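The Board Stays Empty Until the Box Is Packed

Donal Rafferty has moved house six times and helped other people move more often than that. For the past few years he has also run a small packing service out of a rented unit in Junthorpe, mostly for people leaving one apartment for another and for families clearing out a relative's home. He charges by the box, and he says the price surprises people less than how long he spends on each one.

"They think it's going to be fast," he said. "Then they see me spend ten minutes on a box of bowls and they go and put the coffee on."

We met at the unit, where he does the careful part of the work. Clothes and books get packed at the customer's home. Anything breakable comes back with him in plastic tubs and is packed at his own pace.

Rafferty started out at Mekitz, a furniture store in Ciltton that closed years ago. He worked in the back, boxing up lamps and table settings for delivery. It was there that he picked up the habit of working on a board laid over a box, instead of at a table.

"The table was always full," he said. "Somebody's lunch, somebody's tape gun, the order forms. So the older fellows would put a board on top of a carton and that was your spot. You could keep it clear."

He still works that way. The board goes on a closed box at a height that suits his back, and he wraps one thing on it at a time. When the item is wrapped it goes straight into a carton, and the board is clear again before the next one comes out of the tub. He has tried plywood, an old cutting mat and a cabinet door, and prefers something smooth and pale. 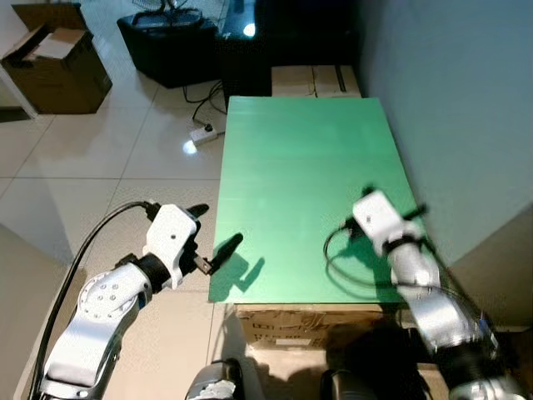
A light-green board set on a cardboard box, with a taped box behind it.

"If it's smooth, the paper slides and you can turn the plate without lifting it," he said. "If it's a light color, you see a chip right away. I want to see a chip before I wrap it, and I want the customer to hear about it that same day."

A customer named Ó Conaill taught him that lesson. She had a dinner service of 47 pieces that had belonged to her mother, and when it was unpacked at the new place a saucer had a nick in the rim. Neither of them could say when it had happened. Rafferty took the cost off her bill, and since then he has written down the condition of every piece in a notebook before it is wrapped.

"She was very decent about it," he said. "I was the one who was annoyed."

His advice for people packing on their own is mostly about the boxes. He likes small ones for anything heavy, and he tapes the bottom seam with 2 strips, then runs his palm along them. He labels the side, where it can be read in a stack, and leaves the top alone. He does not save boxes from the supermarket – too many have been crushed and pushed back into shape.

Paper is his biggest expense. An order of 400 sheets can go in a single house if there is a lot of glass. He buys it plain, having once spent an evening washing newspaper ink off a set of white mugs.

December is his slowest month, which he spends flattening and sorting used cartons. Customers can return them to him after a move, and most do. The ones with soft corners go to recycling. The rest are stacked by size against the wall, and he will sometimes give a few away to a neighbor who asks.

I asked whether he enjoys the work. He thought about it while he folded a sheet of paper in half.

"I like glasses," he said. "Glasses are all the same, so you get going. Lampshades I could do without."

He had a tub of them waiting by the door, for a couple moving to Ciltton at the end of the week.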